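Dirkholm Hand Grippers, Build 6
Pair of hand-held teaching grippers with marker cubes 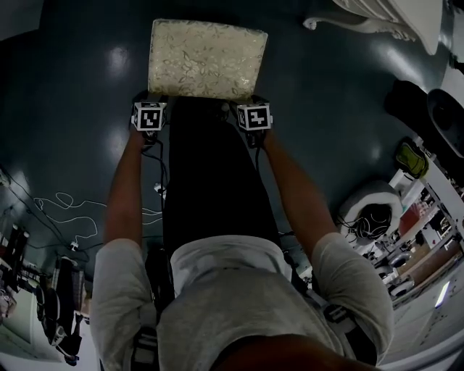
Soft things are where these grippers earn their keep. Cushions, towels, a folded sweatshirt: anything that sags or slides when you push it. We started the Dirkholm pair in the shared workshop in December with the idea that you should be able to pick up two handles, do a household job the way you normally would, and have the hand positions recorded well enough for an arm to try it later. Build 6 is the first one we're happy to let other people make, and we're pretty excited about it!

What you get

Two handles, left and right, each with a marker cube on top. The black-and-white squares are what the tracking software looks for, so you can turn your wrist quite far (further than we expected) before it loses you. The cube sits just above your grip and has a white border around every marker. Please leave that border on when you trim the prints.

The kit also includes the printed parts, the trigger linkage, 2 meters of black cable per handle, and a bag of screws with spares, because the small ones roll under benches. You supply the harness, the camera and a computer.

Changes since the last build

Ainhoa Ortuño redrew the trigger so it pulls with the middle of the finger instead of the tip. Huge difference on long sessions. The cable now leaves from the bottom of the handle, and the strain relief is a separate part you can swap without opening the shell. Chia-hao Huang rewrote the calibration and it now takes around 10 minutes from a cold start, including the bit where you wave both handles about and feel silly.

Numbers

Weight of the pair, no cables: 790 g
Connection: wired, both handles
Finger pads: soft, replaceable
Calibration file: plain text, one per pair

Good to know

Shiny floors and overhead lights can throw the tracking off. Tilt the cubes a little toward the camera and it usually comes back. Route the cables down past your forearms and leave plenty of slack, especially if you plan to bend over and work at floor level. The old Gutoser mounts still fit, but the Plirnberg pads don't (the screw holes moved, sorry).

Left and right calibration files are not interchangeable. Label your handles before you do anything else.

Getting one

Kits are packed in small batches on the long bench, and the part files are free to download if you'd like to print your own. If you build a pair, send us a note about what you tried with them. We'd especially love to hear from anyone attempting pillowcases.

Page updated April 2024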